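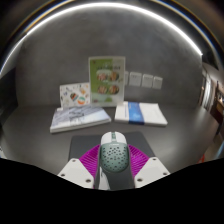
A Three-Vote Margin in Dadivdale

The March election for the open council seat in Dadivdale was decided by three votes. Under the rules used in Nastden County, a margin that small sends the contest to a full hand recount without any request from the losing side. The recount confirmed the winner. It also confirmed the margin, although the totals for both candidates changed.

Close local races are common. Turnout is low, the districts are small, and a council contest held in the spring has to get by without a governor or a president at the top of the ballot. What makes the Dadivdale race worth a longer look is the paper trail. The county election office released its recount log on 13th July, after the period for court challenges had closed, and the log records each ballot on which the hand count and the machine count differed. Most offices publish only the final figures.

The machine count

Nastden County votes on paper. A voter fills in an oval beside a name and feeds the sheet into a scanner at the polling place. The scanner, supplied by a vendor called Fanosico, measures how dark the inside of each oval is and compares the reading with two thresholds. A reading over the upper threshold is a vote. A reading under the lower one is a blank. Anything in between is called a marginal mark, and the scanner is supposed to return the sheet so that the voter can correct it.

That last step works only when the voter is standing there. Mail ballots are scanned in batches at the county office, and a marginal mark on a mail ballot drops the sheet into a separate tray for review by a two-party team. In March the return function was switched on at the polling places and the tray function was switched on at the office. The log shows that both did their jobs for marks between the thresholds.

The trouble is with marks that the scanner reads with confidence and gets wrong. A check mark that crosses a corner of the oval may fall below the lower threshold. So may a circle drawn neatly around the candidate's name, with nothing in the oval at all. To the scanner these are blank contests, and a blank contest is legal. The sheet is accepted and the voter goes home.

The hand count

A recount in Nastden County follows a written standard for voter intent. The standard is a booklet of sample marks, each labeled as a vote, not a vote, or a matter for the canvassing board. A circled name is a vote if no other name in the contest is marked. A check mark is a vote for the oval it touches. A crossed-out vote next to a filled oval counts for the filled oval.

The county counted by the sort-and-stack method. Ballots from a single precinct were brought to a table, separated by candidate, and then counted in stacks by one person while a second watched. The roles were then swapped and the stack was counted again. If the results differed, the stack was counted until two results in a row matched. Observers from each campaign could sit close enough to read the ballots but could not touch them. An observer who disagreed with a call could challenge it, and the challenged ballot went into an envelope for the board.

The method is slow. It is also easy to audit, which is why the county stayed with it after looking at a faster procedure in which one person reads votes aloud and two others keep tallies. Reading aloud tends to produce errors that are hard to trace afterward.

Where the numbers moved

The largest precinct in the contest is Ng, which takes in the older streets east of the rail line and cast 800 ballots. It was also where most of the changes occurred. Ng has a high share of mail voters, and mail voters make most of the irregular marks. They use their own pens, they vote at their own tables, and no scanner hands the sheet back.

Both candidates gained in Ng. The gains came almost entirely from circled names and light check marks, and they were split evenly. In the other precincts the changes were smaller and offset one another. Nothing in the log suggests that one campaign's supporters were more likely than the other's to mark a ballot badly.

An even split should not be taken as a rule. Where mail voting leans toward one party, irregular marks will lean with it, and a recount may then move the margin as well as the totals. The Dadivdale contest is nonpartisan and both candidates had urged their supporters to vote by mail. A race with a different pattern could have ended differently under the same thresholds.

The canvassing board's share of the work was small. Most challenges were withdrawn before the board met. The three that remained were decided in one afternoon session, all by unanimous vote, and the log gives the page of the intent standard that was applied to each.

Thresholds and instructions

The election office has proposed changes for the fall. The first is a lower bottom threshold for batch scanning at the office, so that more faint marks reach the review tray. The cost is staff time. A lower threshold also catches stray ink, folds and smudges, and each of those sheets has to be looked at by a team. The office plans to run the March ballots through test scans at several settings before it picks one.

The second change concerns the instructions. The present mail ballot carries its marking directions in a text block at the top left, above the first contest. The new version would put a drawing of a filled oval there and repeat it on the return envelope, along with drawings of a check mark and a circled name, both struck through.

A third idea, a review of every mail ballot with a blank in a contest, was dropped. Many voters skip council races on purpose. Pulling all of those sheets would amount to a hand count of a large part of the mail vote in every election, including those with wide margins.

The recount trigger stays as it is. The county council had asked whether it should be widened, and the office replied that the trigger is set by state law and that any change would need a bill. Test scans are to begin once the ballots are released from seal, and the settings chosen will be posted with the notice of the fall election.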